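Garment folding task: gripper fingers snag on hood and zip, how should we plan the grasps?

Student Projects > Manipulation > Data collection

Posted by paju_club, May

We are a student club working on a garment folding project for our end of year assessment. The method is imitation learning from hand-held grippers. Two grippers, one in each hand, and the recordings are used afterwards to train a policy. Members record at home on whatever flat surface they have, mostly beds.

T-shirts and towels are fine. The trouble is hooded jackets with a full-length zip. We have 670 recordings of the jacket task and the trained policy is poor at it. Replaying the failures on the arm, I see three patterns:

- The fingers close on the outer layer of the hood and leave the lining behind, so the hood does not come down flat.
- The drawstring gets caught between the pads and is dragged along to the next grasp.
- At the second fold the zip makes a stiff ridge down the middle and the jacket springs half open again.

Operators were told to "fold the jacket neatly" and nothing more. Looking through the recordings, some fold the sleeves first, some fold the hood first, and a few fold the whole thing in half along the zip. All of them end with a folded jacket, so all were accepted.

Pads are the ridged rubber type. We have not changed the finger geometry. Zip is done up at the start in some recordings and open in others.

Should we be changing the pads, changing the instructions, or recording more? We have a month left, and the people with grippers at home can manage perhaps two evenings a week each.

A still from one member's jacket session is at the bottom of the page, taken at the start position. Bedding is patterned, in case that matters.

prindow_bench
Accepted answer

Change the instructions first. Your policy is averaging over at least three strategies, and with a deformable object the average of two good grasps is usually a bad grasp. More recordings of the same mixture will not fix that.

We had the same thing with shirts. Our first set was 1219 recordings with free choice of fold order and it performed worse than a set of 603 with the order fixed. Same garments, same operators.

For a hooded jacket I would fix the following:

1. Start state. Jacket on its back, front facing up, zip fully closed, sleeves out to the sides. Reject anything that starts otherwise, including the open zip ones.

2. Drawstring. Put both ends inside the neck by hand before recording starts. It is too thin for ridged pads to hold or release predictably. If your assessment requires the drawstring to be loose, treat tucking it in as a separate task with its own recordings.

3. Hood. Fold it down over the chest as the first action. Approach from the top edge with both grippers, one near each corner of the hood, and go deep enough that lining and shell are both between the pads. Operators tend to pinch at the tip of the fingers because it feels tidy. Ask for the fabric to reach at least the middle of the pad.

4. Sleeves. Left across, then right across, always in that order. Grasp at the cuff, place the cuff near the opposite side seam, and release fully before moving off.

5. Final fold. Hem up to the shoulders, one fold only. This does bend the zip across its length. To stop it springing back, hold the hem down for a moment after placing it, then open the fingers slowly and lift straight up. Opening fast throws the fabric.

Avoid any fold along the zip line. It looks quick in the recordings but leaves you gripping the full length of the teeth at the next step.

Then go through your 670 and keep those that already match. You may have more usable material than you think. Anything with a matching order but a loose drawstring can go in a second folder and be tried later.

Regarding the bedding: a busy pattern is not a problem as such, provided it is not the only one. If all your jacket data comes from one bed the policy may learn the bed. Get the same jacket on a plain sheet and on a table as well. The opposite problem is a dark jacket on a dark cover, where the hem gets hard to find.

havia_lab_tech

Agree with the above on order. Two additions.

Check the pads for wear and lint. Fleece and brushed linings leave fibres in the grooves and the grip changes over a session. We wipe ours with a damp cloth every 9 recordings and let them dry. It made more difference than swapping the rubber compound did.

Also check that both grippers are calibrated on the same evening. If the opening width on one has drifted by a few millimetres, it will not show on thick fabric but it will on a single layer of hood. Close each one on a strip of card of known thickness and compare the readings. Takes two minutes.

I would leave the finger geometry alone with a month to go. Any change there makes the old recordings doubtful.

allex_user

we just took the hooded one out of the garment list and used a cardigan. marks were the same

paju_club

Thanks. Fixed order it is. I have written the five steps up as a single sheet for the operators and started sorting the old recordings. Card test done on one pair so far, left reads slightly wider than right, so that will be redone before anything new is recorded. We cannot drop the hooded jacket, it is named in the task sheet.

I will post the success rate here once the new set is trained.

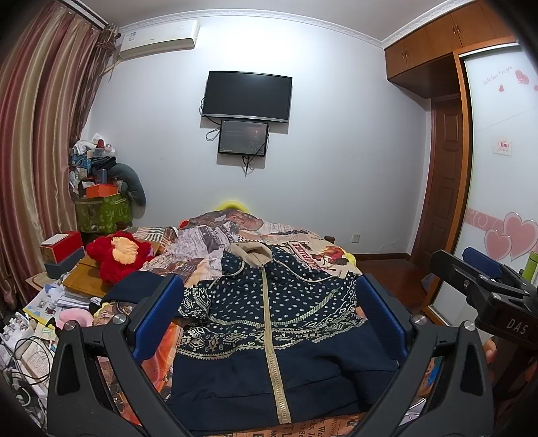 Jacket at start position between the finger pads, hood folded back, drawstring not yet tucked in.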